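Second-hand riding gear: an interview with Pirjo Keskinen

Published 11 April 2026

The Saltorach Riders' Association has operated a members' exchange for used motorcycle clothing for 14 years. Jackets, boots, gloves and trousers pass through it, and prices are agreed between buyer and seller. Pirjo Keskinen has managed the exchange since January, when she succeeded Kauko Honkanen. She spoke to the association's newsletter about pricing, helmets and the new rules on listings.

What the exchange accepts

Ms Keskinen explained that the range of goods is narrower than many members expect. Clothing and boots are accepted throughout the year. Helmets are refused in all cases, including those described as unworn.

"I am asked about helmets more than anything else," she said. "A seller may be entirely truthful and still not know that the helmet was dropped in a garage. We cannot inspect the inside of the shell, so we do not list them."

Back protectors may be sold with a jacket but not separately. Airbag vests are accepted only with their service papers. Heated clothing must be offered with its original lead and controller, a rule introduced by Mr Honkanen after a dispute over a pair of gloves which took most of a winter to settle.

On describing a garment

Under the revised rules, each listing must give the size on the label, the chest and sleeve measurements, the year of purchase and any repairs. Ms Keskinen asks sellers to lay the garment flat on a bed or large table, with the zip closed, and to measure from seam to seam.

"The label tells you very little," she said. "One maker's 54 is another maker's 52, and leather takes the shape of whoever has worn it. A buyer in Clornendale cannot come and try it on, so the tape measure has to do that work."

She was equally firm on wording. The phrase "as new" may now be used only where the garment has never been ridden in. A jacket worn on two occasions is to be described as lightly used.

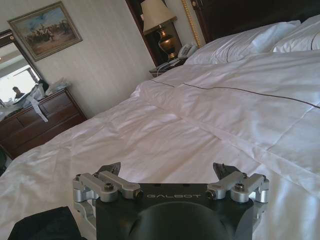
Setting a price

The association does not fix prices, although it will offer guidance when asked. Ms Keskinen said that sellers commonly begin from what they paid, and that the result is often a listing which remains open for months.

"I had a two-piece suit offered at 1000 euros by a member who had kept the receipt in a plastic sleeve," she recalled. "It was a fine suit. It sold in the end for a good deal less, to Ilari Vainio, and he has since had the knees replaced."

Postage is to be stated separately. The seller pays any payment fees unless both parties agree otherwise in writing. Trades are permitted, and 109 of the listings closed last year were settled wholly or partly by exchange of goods. Repeated posting of the same item in order to return it to the top of the page is no longer allowed. A seller may renew a listing once every 14 days.

Returns and disputes

A buyer has the right to send a garment back if a stated measurement proves to be wrong. A change of mind is not sufficient. Complaints are heard by Venla Lehtinen and Prasanna Matubbar, neither of whom may buy or sell through the exchange while serving.

"Most complaints concern sleeves," Ms Keskinen said. "People measure from the collar when the form says shoulder. We have changed the drawing on the form twice and I expect we shall change it again."

Members in Eskola and Salau may hand in goods at their local branch evening. Forms are available from the branch secretary.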